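About us

Hi, and welcome to the Marnton Robotics Club page! I'm Ea Thoroddsen and I look after the senior group, which means I book the room, order the tape and try to keep the kettle going. We started in April a few years back with 13 students and one very old arm that Geert Verhoeven talked a factory into giving us. These days there are 36 of us on the books, from Year 9 up to first-year uni, and we've moved into a proper workshop on the Rudbridge side of the school.

What do we do all arvo? Mostly we teach two arms to share one desk. The seniors call the project Hustia (ask Jinlong Fan where the name came from, I've heard three versions) and the idea is that the arms pick up, hand over and put back the sort of things you'd find in any office. It sounds easy until you try it. A marker is a slippery little thing to pass around, and getting both arms to agree on where the middle of the table is took us most of a term. 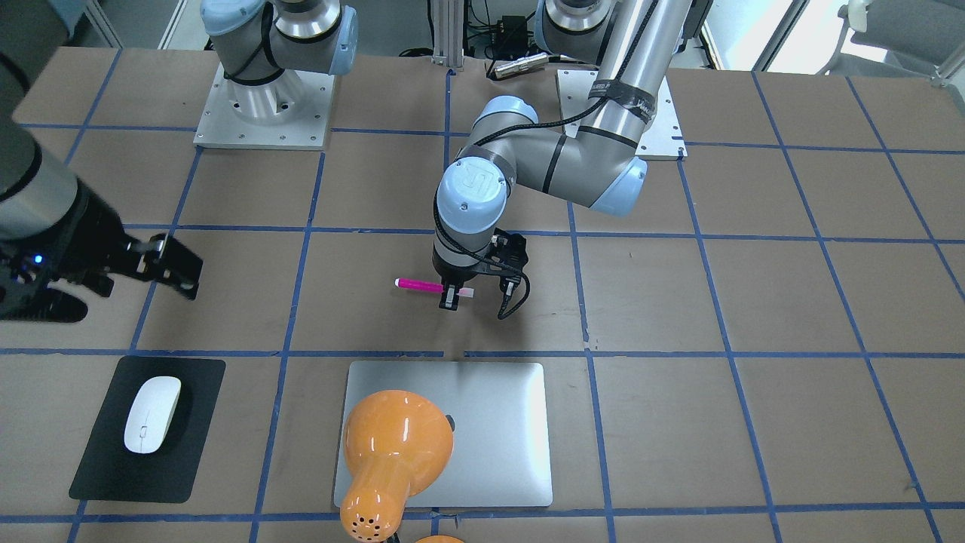 Marker in the gripper, with the laptop, lamp and mouse set out on the grid.

The brown paper and blue tape are our favourite bit of kit, by the way. New members learn to lay a grid before they touch any code, and they get quite fussy about it – Jianhua Xu has been known to pull up a whole row and start again. We use the squares to talk to each other, so you'll hear a lot of "one across, two back" if you drop in.

Everyone has a go at everything. You might be writing code one session and running the teach pendant the next, and if you'd sooner draw, film or keep the logbook, we'd love you too! Tianyou Kong joined us to design posters and now writes half our motion planning.
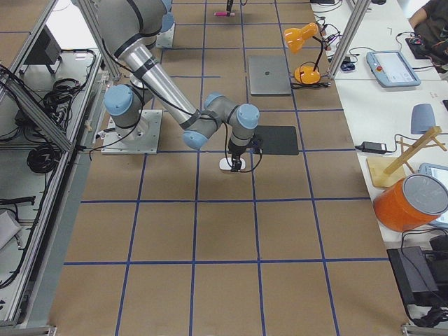
Both arms at work, one with the marker and one with a small white object.

We take a team to the Moynihan Challenge every year. Last time we scored 462 points, a club record, and came home very tired and very pleased (there was cake). We'd like to go again with two teams, and the sausage sizzles have raised $2259 towards the bus and entry fees so far.

You don't need any experience to join, and there's no test. Wear closed shoes, tie long hair back and bring a snack. Sign-up forms are at the front office and need to be back by 6 November 2020 – parents and carers are welcome to come and have a look first.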